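I bought the Lunde kitchen scales in February, after my old spring-balance ones finally gave up in the middle of a batch of marmalade (never a good moment!), and I've used them nearly every day since, so I feel I can say something useful by now.

First the good things, and there are plenty. They switch on straight away, the numbers are big enough for me to read without hunting for my glasses, and you can set them to zero with the bowl already on top. I bake a rye loaf from a recipe my friend Reet gave me, with 500 grams of flour and 90 of seeds, and I now do the whole lot in one bowl and have far less to wash up, bless them. 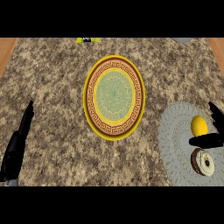
The buttons are a bit of a let-down. They're flat and very touchy, and if you brush the left one with your sleeve you find yourself in ounces. I've done this more often than I'd like to admit, usually with floury hands and the oven already hot. A small raised edge would have sorted it.

They also turn themselves off rather quickly, which is maddening if you're a slow pourer like me. I wrote to the shop, Vetunen, and a very kind lady called Sigrun wrote back and told me to hold the zero button down for a few seconds, and that gives you a good deal longer. It isn't in the leaflet anywhere, so do make a note of it.

I paid about 24 pounds and I'd happily pay it again. My sister has already asked for a set, though she wants the green.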